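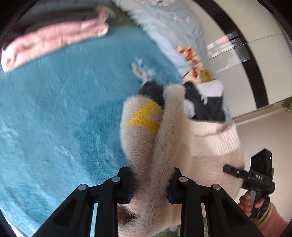 Tania Marikar says soft toys should get sorted first, before the blocks and the cars and everything, becuase they take up the most room. OK. Good place to start. So this page is all about soft toys - what they're made of, and how to tidy them up.

What is knitting?

Knitting is loops. One long piece of yarn, pulled through itself over and over. Look at a sweater sleeve up close. See the little V shapes? Each V is one stitch. A knitted toy is made the same way, only it's usually a tube. Tube for a leg. Tube for an arm. Bigger tube for the body. Close up the end, push in the stuffing, sew it on. Done!

The cream knitted toy on the teal rug has a leg like that, with a yellow stripe going zigzag and a black fuzzy tip. How do you get a stripe? Change yarn. Knit in cream, swap to yellow, swap back. Zigzags are harder - you have to keep track of where each color goes.

Why is it so fuzzy?

Yarn is made of lots of tiny hairs, all twisted together. The hairs are called fibers. Some of the ends poke out, and that's the fuzz. Rub your sleeve and you can feel it. Wool is fuzzy because it comes from sheep and sheep are fuzzy (sort of). Cotton comes from a plant and is mostly smoother.

Shaggy rugs are fibers too. Long ones. Great for lying on, terrible for finding things. Small toy pieces sink right in. Doll shoes, tiny wheels, gone.

Word to know: PILE. That's the part of a rug that sticks up. Shag rug = long pile.

How to tidy a soft rug

Big things first. Blankets get folded and go on the bed. Then clothes. Then soft toys, one at a time, and pick them up by the body. Not the leg! Legs are only sewn on at one end and the stitches can pull loose.

Little hard pieces next. Use your fingers like a rake, slowly, all the way across.

Last job, the doll. Doll hair gets tangled in rug fibers so lift it gently, don't yank.

Try it: the 5 minute sort

You need a timer and 3 boxes. Label them SOFT, HARD and WEARS CLOTHES. Set the timer for 5 minutes. Go!

Now the tricky bit. Where does a knitted toy in a navy outfit go? It's soft AND it wears clothes. There isn't one right answer, you get to pick a rule. Just stick to the same rule for all of teh toys or nobody will find anything later.

Next page - buttons, zippers and snaps.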